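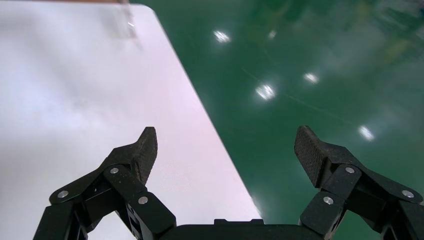 The Brivbridge grip fault was a failure of grip feedback in a robot arm at the Sillby workshop, a training and repair site run by the firm Frandsen. It caused the arm to report that it was holding parts it had already dropped. The arm used a two-finger gripper, with each finger built as a folding linkage that turns on round silver pins and ends in a dark pad with a textured inner face. Because the fingers can stand wide apart with nothing between them, the control program had to judge from finger position and motor current whether a part had been picked up. The fault lay in how it made that judgment.

Background

The arm was set up beside a table and used to move small plastic housings from the table to a tray. The software, called Brivbridge, was written for Frandsen by the engineer Anju Goel. It treated a grip as good when the fingers stopped before reaching the fully closed position and the motor current rose above a set limit. The check was made once, at the moment of closing. After that, the program kept the result in memory until the fingers were told to open.

The failure

The first reports came in September. Operators found housings on the floor next to the table, while the log listed the same housings as delivered. Several broke in the fall. The arm showed no alarm and went on with its cycle.

Poul Hedegaard, who was in charge of maintenance at Sillby, ran a test series of 100 pickups. In 39 of them the part slipped out during the move, and in none of those did the program stop. He repeated the series with the arm at a lower speed and counted 40 drops, and speed was ruled out as the main cause.

Cause

Two problems were found. One of the linkage joints had become stiff, so that the finger sometimes stopped early and drew more current than normal. The program read this as a firm grip even when the pads were barely touching the part. The second problem was the single check. A part lost after closing could not be noticed, whatever the state of the joint.

Wear of the pads was also considered. New pads were fitted for one day of testing, but the number of drops did not change much, and the old pads were put back.

Safety review

No one was hurt. The review did note that a dropped part could land in the walkway, and that an operator reaching for it might enter the arm's working area while the cycle was still running. A person had done so at least once. The arm was taken out of service until a guard was in place on the floor side of the table.

Repair

The joint was cleaned and one pin was replaced. Goel changed the program to read finger position throughout the move and to stop the arm if the fingers closed further than expected. The current limit was set to 65 percent of its former value. The corrected version was installed on 2018-11-07. A second Frandsen site, at Brerkent, used the same software and received the update later, along with a written instruction to check the joints for stiffness at each service.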